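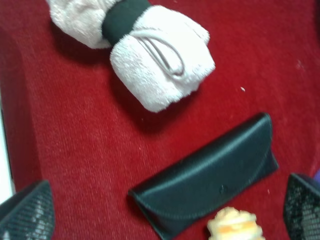 Tapio Saarela objects that a share is worth more than a like, and that any table which adds the two together is no use to a sponsor. He left that under my earlier post on the Jotasska roller ski series, and he is right about the table. It was my table. I have since taken it apart, and what follows is the replacement, with the working.

Blog > Roller skiing > Sponsorship

February
Posted by Aatos Harju

The problem first. Jotasska riders carry the logo of Stuverlow, who make poles and ferrules, on the headband and on the left thigh. In return the series gets prize money and a van. At the end of the season Stuverlow asks what it received, and someone has to answer with a number. Up to now that number has been total engagement: every like, comment and share on every post by every rider who signed the agreement, added up and sent off in an email.

There are several things wrong with this. A post of a rider's dog counts the same as a post of a rider crossing the line in Koivisto with the headband in full view. A rider with a large following from some other part of life swamps everyone else. And the total goes up whenever the riders post more, whether or not anyone sees the logo.

The data I have is an export from Veveck, which the series pays for by the month. It holds 600 posts from the season. Each row has the account, the time, the type (still, clip or text), the three engagement counts and a field called "brand present". The last one is filled in by software. I did not trust it, so I went through all 600 by hand and filled in my own column next to it. This took several evenings and I don't recommend doing it in one go, as the eye gets tired and starts seeing headbands on people wearing hats.

My rule for the hand count was simple. The logo had to be readable at normal phone size without zooming in. A tag in the caption did not count as a logo but was recorded separately. A clip counted if the logo was readable at any point in it, which is generous to clips and I will come back to that.

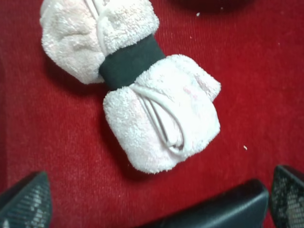

Page last changed: February, to correct the share weighting

By this rule 229 of the 600 posts show the sponsor. The software's figure was higher. The difference was mostly made up of posts where it had picked out the race bib, which has a similar block of dark lettering on it but belongs to the organiser. The software also missed logos that were upside down, and there are more of those than you would expect in a sport where people lie on the ground at the end.

So well over half of the posts in last year's sum had no sponsor in them at all. That isn't a complaint about the riders. The agreement only says that they should "post regularly", and they did.

Next, the weighting. Tapio's point about shares is sound because a share puts the post in front of people who do not follow the rider. A like mostly does not. How much more a share should count is a matter of judgement, and every valuation firm seems to keep its own figure and guard it. I tried a few values and looked at how the order of the riders changed. Below a certain point the shares made no difference, as there are so few of them. Above it, one clip of a crash took over the entire season. I settled on a share counting as 9 likes and a comment as 2. These are not derived from anything deeper than that. I had the share figure wrong in the first version of this page (it was applied to comments by mistake), hence the change noted above.

With those weights, and with only the posts that show the logo, the order of the riders is quite different. Teemu Miettinen drops down from the top. He posts constantly and his followers like everything, but he takes most of his pictures himself, from the chest up and without a headband. Valter Isaksson moves up a long way. His account is small and fairly dull. He posts finish photographs taken by other people, full length and side on, and they get shared by clubs.

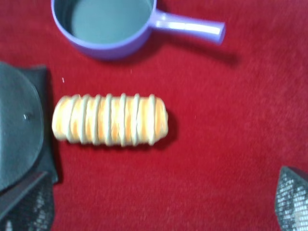
I then divided each rider's score by follower count, to see who was getting through to people and who merely had a lot of them. I am less sure of this step. Follower count was taken once, at the end of the season, and for a rider who gained followers after a good result that makes the early posts look weaker than they were. Veveck does keep a daily figure but it is not in the export at the level the series pays for. If anyone has a way of getting at it without paying for the next level up, please leave a comment.

On clips: they do better than stills on every measure, before and after weighting. Part of that is my generous rule. A clip of a mass start will almost always have a readable thigh in it somewhere, for a moment, and I am counting that moment the same as a still where the logo sits in the middle. A fairer method would be to time how long the logo is readable. I did this for a handful of clips from the Koivisto sprint with a stopwatch and the results were too uneven to use. Camera shake matters more than distance. The clips filmed from the van were the worst, and the ones filmed on the climb, where everybody slows down, were the best by a wide margin.

That suggests something practical. If Stuverlow wants to be seen, it should pay for someone to stand on the climb with a phone. It should not pay for the finish arch, which appears in a lot of posts but nearly always from behind, with the lettering reversed through the fabric. 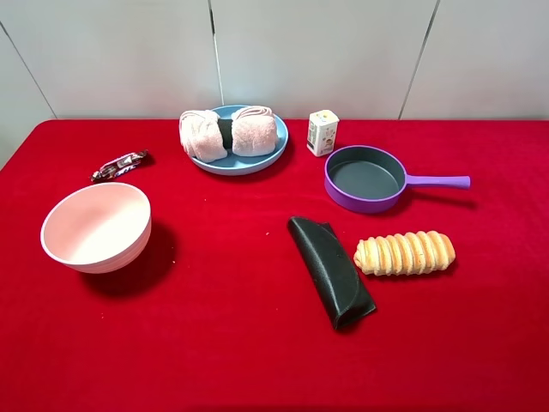

There is also the matter of timing. Posts made on the evening of a race score better than posts made the next morning, and the drop is steep. The exception is results tables, which people seem to look up whenever they get round to it. Results tables carry no logo at present. Adding one would cost nothing and I have suggested it to the series twice.

What none of this gives is a sum of money. The usual practice is to take the weighted score and multiply it by what the same attention would cost if bought as advertising. I have left that out on purpose. The rate depends on country, season and platform, and for a sport this size I could find no rate that I would be willing to defend to Urho Ikonen, who has to present the report and will be asked about it. He can have the scores, the hand count and the list of rules. If Stuverlow wants to put its own rate against them then it can.

Things still to do: separate the women's and men's races, which are run on the same day and get mixed together in the captions; check the tagged posts without a logo, which I have recorded but not scored; and have a second person repeat the hand count on a sample, blind, to see how far our ideas of "readable" agree. Tapio, if you are still reading the comments, I can send you the file.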